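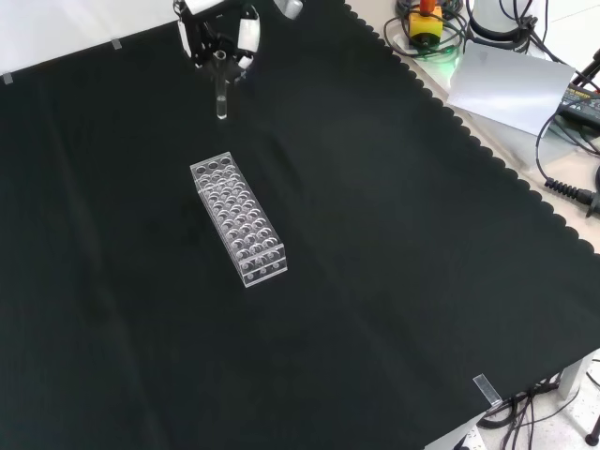
Test tube above black cloth, with a clear rack on the table.

Besness Needlework Guild
6/3/26

1/10
The Guild has revised its rules for the summer counted-thread exhibition at Wiltine Hall. Members and guests who plan to enter should read this thread in full before sending a form. The printed rules will be mailed to branches later in June, and the wording there is final.

2/10
There are now six classes: counted cross stitch, blackwork, Hardanger, canvas work, samplers, and mixed counted techniques. The former class for kits has been closed. Work made from a kit may be entered in whichever class fits its main technique, and the kit must be named on the form along with the designer.

3/10
A piece worked from a published chart is welcome in every class. Please give the title of the chart and say whether the colors were changed. If the chart was adapted from a painting or photograph by the stitcher, the form has a separate box for this. Copies of charts must not be attached to the entry or placed inside the package.

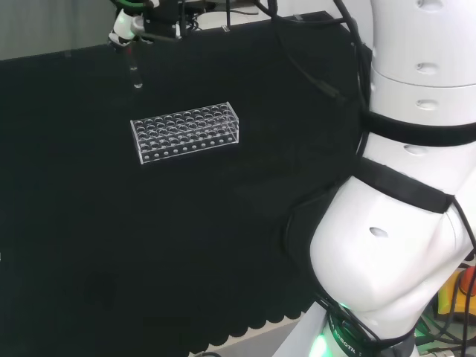 4/10: FABRIC AND THREAD
Evenweave, linen, Aida and mono canvas are all accepted, at any count. Stitchers should write the count on the form if they know it. Entries that combine cotton and silk are judged as one group. Metallic threads and beads are allowed in all classes except blackwork, where beads remain excluded. Several members asked for this to be reconsidered, and it will be raised again after the exhibition closes.

5/10: HAND-DYED THREADS
We received many letters on this point. Hand-dyed and overdyed threads are permitted, including those dyed at home. The entrant should test each shade for color loss before washing the finished piece. A short length pressed between two layers of damp white cotton is usually enough to show whether a red or a dark blue will run. Judges do not mark a piece down for being unwashed, but they do mark down hoop lines and visible soil.

6/10: FINISHING
Framed work must have a cord or two fixed rings on the back. Glass is accepted up to the size given on the form; larger pieces should be framed without it. Unframed work should be hemmed or bound and rolled around a tube with the stitched side facing out. Please do not fold it. Adhesive board is no longer accepted in any class. Lacing over acid-free board is preferred, and the Herel branch has a printed guide to lacing, which it will send on request.

7/10: LARGE PIECES
Full-coverage work continues to grow in number and in size. Last year the exhibition hung 441 pieces, and the long wall was full before all the large ones had been placed. This year a stitcher may enter one full-coverage piece only. Work still in progress may be shown in the open area if at least one page of the chart is complete. It is not judged, and it may remain on its scroll frame.
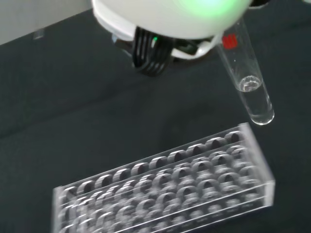
Space in the open area is given in the order in which forms arrive. A stitcher who wishes to sit and work beside the piece during opening hours should say so on the form, and a chair and table will be set aside. Lamps must be battery operated.

8/10: THE SZABÓ BEQUEST
The Szabó sampler collection will be on view in the side room on the same days. It holds about 3,000 items, of which a small part can be shown at one time. This year's selection is band samplers and darning samplers. Photography is allowed without flash.

9/10: FORMS AND COLLECTION
Forms may be handed in at any branch meeting or mailed to the Guild office. Entries must be collected within 30 days of the closing date. Work that is to be returned by mail needs a prepaid label in the entrant's own name.

10/10
Questions on classes may be posted in reply to this thread. Questions on a particular piece should go to the exhibition desk in writing, with a photograph of the front and one of the back. The desk cannot give an opinion on how a piece is likely to be judged.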